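Aileen Tiongson has been repairing secondhand clothes for resale since she was laid off from a bank. Her shop, Eletti, started on a kitchen table and now ships most of what it sells by mail. We talked by phone on 2024-05-23.

She began with coats. "Coats are forgiving," she said. "The lining goes first and most people don't know how to replace it, so they give away a good coat." The first one she sold had cost her 5 dollars at a church sale. She put in a new lining and got 70 for it.

Her partner in the business, Danilo Ambrosio, handles the buying. He drives to estate sales and comes home with bags she hasn't seen. "We argue about knitwear," Tiongson said. "He likes it. I'm the one who has to look for moth holes."

I asked how she sets a price. She adds up her hours, the thread and the cost of the piece, then looks at what similar things have sold for. If the second number is lower, she usually skips the repair. Last year she finished 94 coats, and she would like to do fewer this year and spend longer on each.

Returns are the part she likes least. Most of them come down to size.
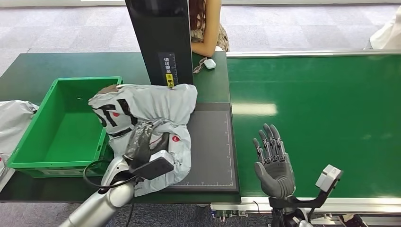 "An old label might say 12 and fit like a modern 6," she said. "So I measure everything flat, shoulder to shoulder and armpit to armpit, and I put it at the top of the listing. People still order by the label."

Two customers have asked her to teach them, and she plans to hold a small class in June. It will cover linings and buttonholes. Zippers will have to wait. "I still swear at zippers," she said. "I'd want to get through one without swearing before I charge anybody for it."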